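I gave up sugar for 30 days in October and would like a medal, or at least a cookie. The first week I was noble. The second week I read the label on a jar of pasta sauce in the Norstead parking lot and said a word.

My big idea was surprises. If I couldn't have dessert, I'd have some other little treat each night, like a new tea or a bath with the door locked. Small prizes, toy-machine style.

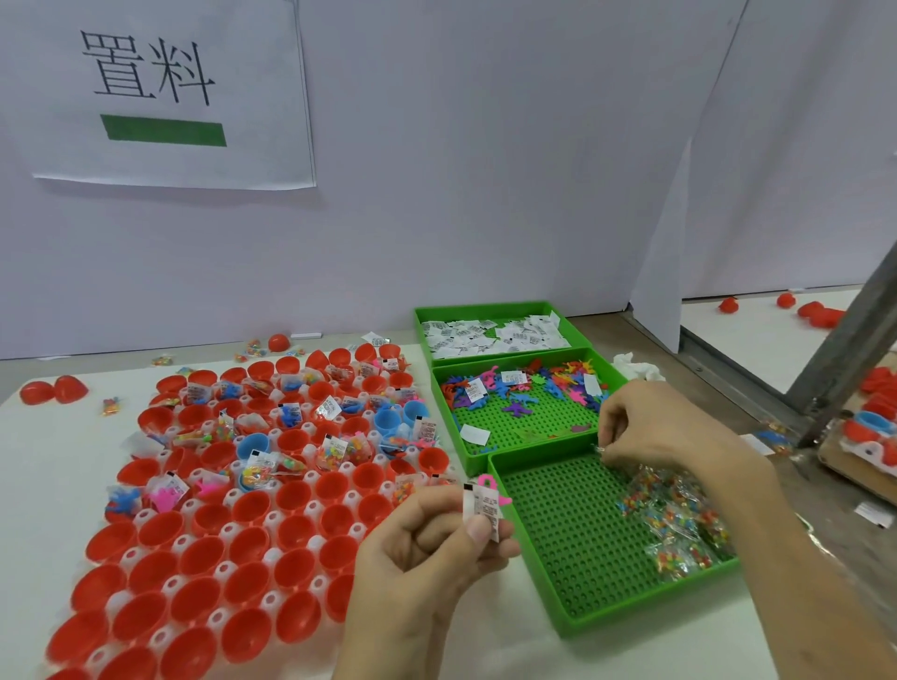
Zawadzka wrote under my last post that tea is a punishment and I should just eat a date. So I ate a date. Then I ate nine dates, and it was pointed out to me at home that a date is mostly sugar with a pit in it.

By week three I'd stopped dreaming about cake and begun dreaming about toast, which felt like a step down. I walked to Limari and back every evening to stay out of the kitchen. My phone gave me 2207 steps for it and a little firework.
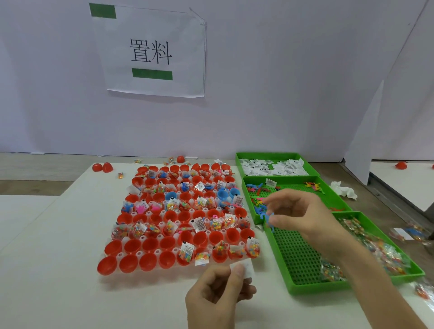 Sandomdale

Nov 5, 2022

I had pie on day 31. It was too sweet, so I had another slice to make sure. The leftover tea is free to anyone who wants to come and get it.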